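Can a machine wipe a wet table and put the mug away yet?
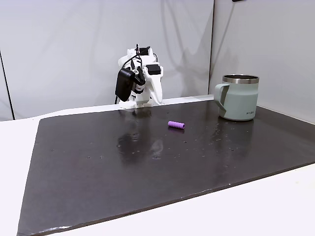
Asked by stojanovic_k in Home & Workshop > Automation
Edited in September, 894 views, 2 answers

Hello to all. English is my third language, so please excuse the mistakes.

I have a small ceramics workshop in Kestthorpe, where I also give lessons. At the end of each lesson there are mugs on the tables, small pieces lying between them, and water drops on everything. I lose almost an hour every evening with the cleaning. My nephew tells me that a robot arm can do this now, and he has sent me many videos. In the videos it looks very easy, but I have noticed that many of them are played faster than real life.

My needs are modest. The machine must lift a mug by the handle or by the body, put it on a shelf, collect any small thing which can roll, and then wipe the surface until it is dry. My boards are dark and a little glossy, so every drop and every speck is visible on them, and also reflections. I have read that shiny surfaces are difficult for the cameras. Is this still true?

I could spend 400 dollars, perhaps a little more if the result is good. I am not afraid of screws and cables, but I cannot write programs. Is it possible today, or should I wait a few years and continue with my cloth?

sivitov
Member for 5 years

For 400 dollars, keep the cloth. You can get a hobby arm for that money, but then you need a computer, a camera, and many evenings. Also, most cheap arms cannot lift a full mug with the arm stretched out. Check the payload at full reach, not the number on the box.

Kestrel_Bench
Member for 2 years

I agree with the answer before mine about the money, but I would like to answer the other parts, because I have tried something similar at home in Skornthorpe.

Picking up the mug is the part that works best. A mug with straight sides is a kind shape for two fingers, if they open wide enough. By the handle it is harder, because the handle may point in any direction when the person puts the mug down. I taught my arm to take it by the body and to ignore the handle, and then it went well on most tries. With an open mug you must also consider what is still inside. My arm did not know the difference between an empty mug and a half full one, and I had tea on the floor two times.

A small cylinder lying on its side is more difficult than it looks. If one finger touches before the other, the thing rolls away and the gripper closes on air. Soft pads on the fingers helped me, and also going down slowly. If you can put a thin mat under the small pieces, do it.

About the shiny board: yes, it is still true, but less than before. My camera sometimes took a reflection for an object. I moved the lamp to the side and it became better. Water drops are the worst, in my opinion. They are tiny and clear, and they look much like dust or a scratch. I stopped trying to find them. The arm simply wipes the full surface in lines, the same way each time, whether there is water or not. It is not clever, but for your boards it may be enough. Please look also at the edges of your boards. Where mine was chipped, the cloth caught on it and pulled the board sideways.

Now the speed. One mug and one wipe takes my arm more than 5 minutes. By hand I need less than one. So for a whole workshop it will not give you your hour back this year. If you want to learn, buy a used arm and begin with one board and one mug. If you only want to go home earlier, buy a good squeegee and ask the students to carry their own mugs to the shelf.

I hope this is useful. If you do try it, please write here which gripper you chose, I am still looking for a better one.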